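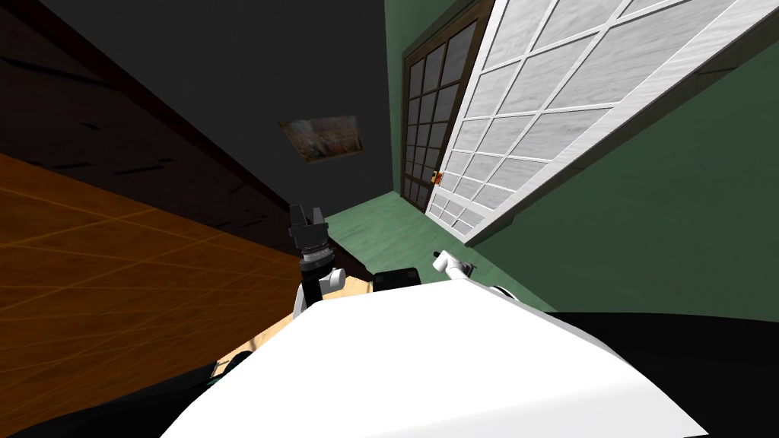 Left gripper up, in the simulated room with the sliding doors.

Print this page | E-mail this page

I like to try grippers in the sim before I bolt anything on. Load the Pidberg room, park the robot and set both arms to the same speed. Then run 200 closes per gripper - yes, all of them - and save the log.
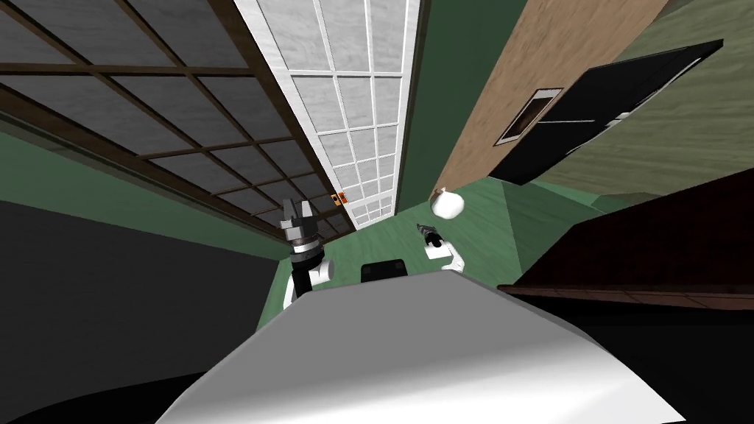

Next, swap the controller to Thiele and run it again. Kai Janssen told me to change one setting at a time, and he's right!

E-mail this page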